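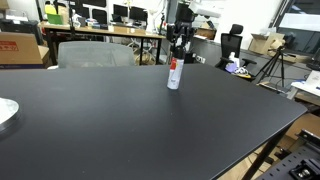

A white spray can with a red band, on a black tabletop.

Every household has a shelf where aerosols go to retire. Mine is above the washing machine, and it holds two cans of furniture polish, a fabric protector bought for a sofa I no longer own, and something for squeaky hinges that has outlived the hinges.

I blame the nozzle. A rag and a tin of wax ask for an afternoon. A spray can asks for one finger, and in return you get a hiss, a cloud, a smell of lemons and the strong feeling of having cleaned. Whether anything has been cleaned is a matter for the next person who runs a hand along the bookcase.

At Miah, the hardware store in Skistby where I do most of my worrying, the aerosol aisle is longer than the aisle for nails. There is a can for leather, a can for suede and a can for things that look like leather. I once spent 90 minutes there choosing a primer, went home with an enamel, and painted a mailbox in 60 seconds. It looked like a mailbox with a skin condition. The label had asked for thin coats and patience – I had read as far as the color.

Then there is the end of the can, when the thing still sloshes but only sighs. You shake it. You run hot water over the nozzle and poke it with a pin. You put it back on the shelf, because it isn't empty, and you buy another.

The town takes old cans at the recycling center from nine until noon, on mornings when I am always somewhere else. The line of cars can stretch 200 yards. I went in December, with a box on the passenger seat, and came home with a box on the passenger seat and a new can of de-icer.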